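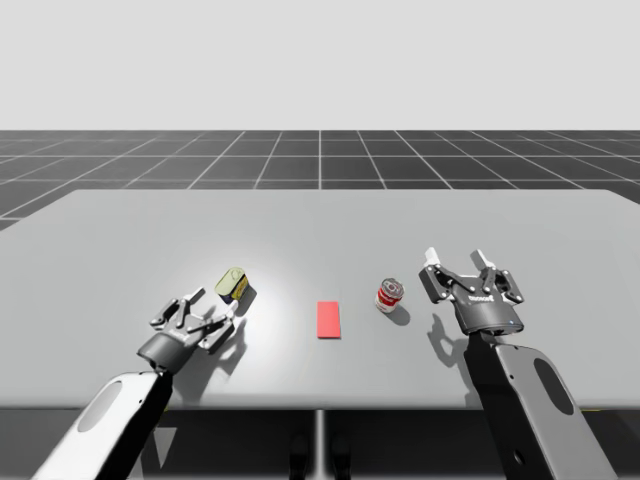
Siiri Ots wrote to me after the first version of this page that her policy learned very well how to wait. She had 109 demonstrations, and in most of them the operator was thinking for a few seconds before the first motion. I have put her remark at the top, for it is the mistake I see most often when people start to record in simulation.

This page explains how we collect two-arm demonstrations for the can placing task in Clullis. I suppose that you have installed the simulator and that both arms answer to your controllers.

Before you record

Decide what counts as success and write it down. For us, a can must stand upright on the red pad, and both grippers must be open and away from it. If two operators have different ideas about this, the data will have both ideas inside.

Randomize the start. Change the position of each can and of the pad at every reset, and let some episodes begin with a can lying on its side. We did not do this in the beginning, and the model could not do anything with a fallen can.

Recording an episode

1. Reset the scene and look at it. Make your plan now, while the recorder is off.
2. Start the recorder and move within one second.
3. Use the arm that is nearer to the can. Keep the other arm still, but do not park it in a strange pose.
4. Approach slowly, close the gripper, wait until the contact is stable, then lift.
5. Release, go back, stop the recorder.

If you miss a grasp and recover in a natural way, keep the episode. If you miss three times, delete it and reset.

Checking the data

Replay every episode from the saved actions, not only from the video. In our last set we recorded 1,012 episodes, and 4 of them did not replay correctly after a change of the physics time step. Save the time step together with each file.

Zhenhua Qian asked how long an operator should work without a break. I stop after forty minutes. Later than this my movements become lazy, and I can see it in the gripper paths.

The script for trimming idle steps is in the tools folder. Run it on a copy.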